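Notebook, cell 2, Adeck bench
March 10, 2026

Carried on with the CPU handling set for Plundel. Target for this task is 900 accepted episodes. Tally at start of day was 657, all teleoperated, all on the same chassis and the same fixture plate.

Before starting I re-ran the wrist camera calibration. The old one had drifted enough that the projected fingertip position missed the real one at close range. New file saved under today's session, old one kept alongside it so the earlier episodes can still be replayed with the values they were recorded under. Please don't merge the two.

Changes to the protocol from this morning:

Start poses. We had been starting every episode from the same joint configuration, and the policy trained on the first batch behaves as if nothing else exists. Starts are now drawn from a box above the work area, with wrist rotation randomised as well. The script prints the pose and the operator accepts or redraws. Redraws are logged.

Segment labels. Approach, align, grasp, lift, transfer, place, release. Duangjai Kaewmanee wanted align split out from approach because the two have very different speeds and the chunking was averaging over them. Agreed. Old episodes will need relabelling, which can be done from gripper width and tool speed for most of them and by hand for the rest.

Pauses. If the operator stops moving for longer than the threshold, the recorder now writes a flag instead of trimming. Trimming was hiding the hesitation before the fingers close and I would like to see how much of it there is.

Wrist camera views, open case first, then the CPU in its slot on the plate:

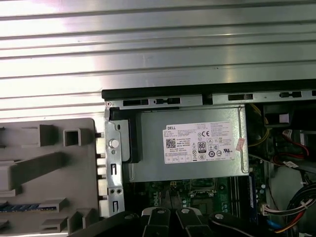
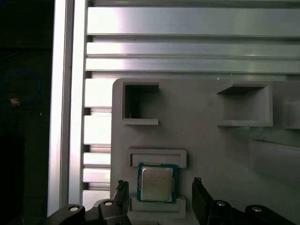 Glare is still the main nuisance on this camera. Bare metal saturates in patches and the patches move with the wrist, so auto exposure hunts during transfer. Fixed the exposure at a value that keeps detail on the heat spreader and accepted that the darker parts of the case lose some. Chuensuk's loader normalises per episode, so old and new exposure settings should mix, but I have asked for a check on a small batch before we commit to it.

Grasp width. The fingers need to come down either side of the CPU with even clearance before closing. When they are off centre, one touches first and drags the part along the slot. Operators correct this by feel after a few tries, and the corrections are useful data, so a dragged part that is recovered counts as accepted. A part that ends up tilted against a rail counts as a failure and goes to the failure folder with its segment labels left on. Don't delete failures. The Prelside people want them for the success classifier.

Lost 4 episodes to a recorder fault: joint states present, wrist video stopped early. Cause looks like the disk buffer filling while the previous episode was still being encoded. Encoding moved to the end of the session. Hasn't recurred, though it was only a short run afterwards.

Small matters. Foot pedal for marking segment boundaries sticks when pressed at the edge. The gravity compensation on the leader arm feels heavy in the last joint, worse after an hour of use. Spare set of fingers is in the drawer under the controller and is slightly longer than the fitted set, so the tool offset must be changed if anyone swaps them.

To do:
Relabel script for the align segment (me)
Loader check on mixed exposure (Chuensuk)
Second chassis layout, wanted before April
Ask Duangjai whether place attempts that abort above the socket should be kept as their own class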